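The road into Wudanley runs uphill for 5 miles, and the sculpture park starts before you see any sign for it. A steel arch stands in a hayfield on the left, and cows graze under it.

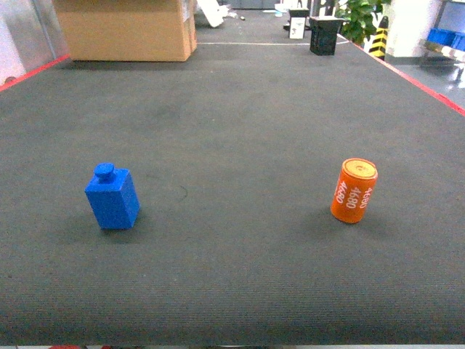
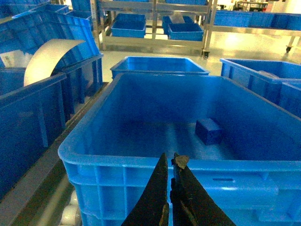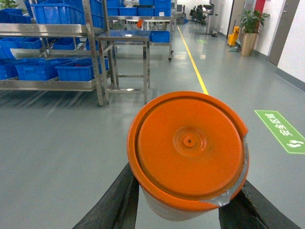
Ilir Softić prefers the upper meadow in June, after 6 p.m., when the day visitors have gone and the shadows of the big pieces reach the tree line. Most people never get that far, he says, and they miss the best work.

The park covers 200 acres of old farmland. The Watkins family stopped planting it years ago and sold it to the Pallard Foundation, which kept the stone walls and mowed paths between them. The largest piece, "Wokar," is made of 800 iron rods set in a slope. It hums in a strong wind.

Parking is free. The lot is gravel and fills by noon - come early or take the shuttle from the train station.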